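Two-Finger Grippers on Bottles: Notes from the Comparison

2018-04-25

The purpose of this trial was to decide whether the ridged fingers supplied by Groren should replace the smooth Puvura set on our two-arm station. A full beverage bottle was selected as the test article. Its plastic body is slippery, and it deforms when squeezed too hard.

Zinash Asfaw operated the arms. I kept the log and adjusted the force limits between runs.

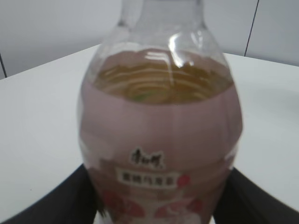
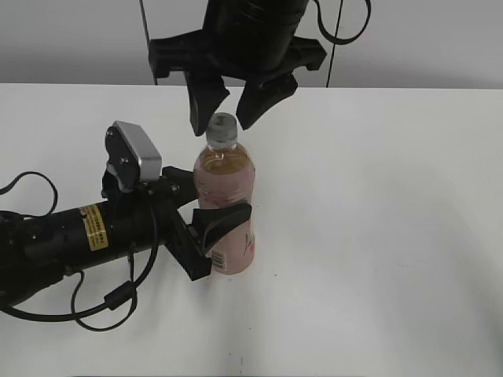
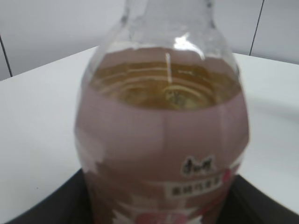
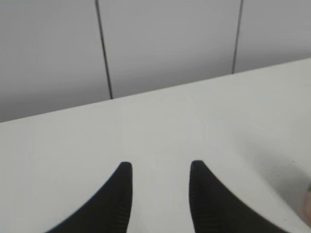 Wrist cameras, except the second picture, which is from the fixed camera.

Force limits were set separately for each arm, and the Konach controller stored them without difficulty. Of 130 attempts, nine ended in a drop. All nine took place at the lowest setting, before Abhishek Khurana corrected the closing speed.

I remain less satisfied with focus at close range. A lens with a shorter working distance has been requested, and Nikola Malinowski will fit it when it arrives. Calibration must then be repeated for both wrists.

The Puvura fingers will be kept as spares. A second series, using handovers between the arms, is planned for November.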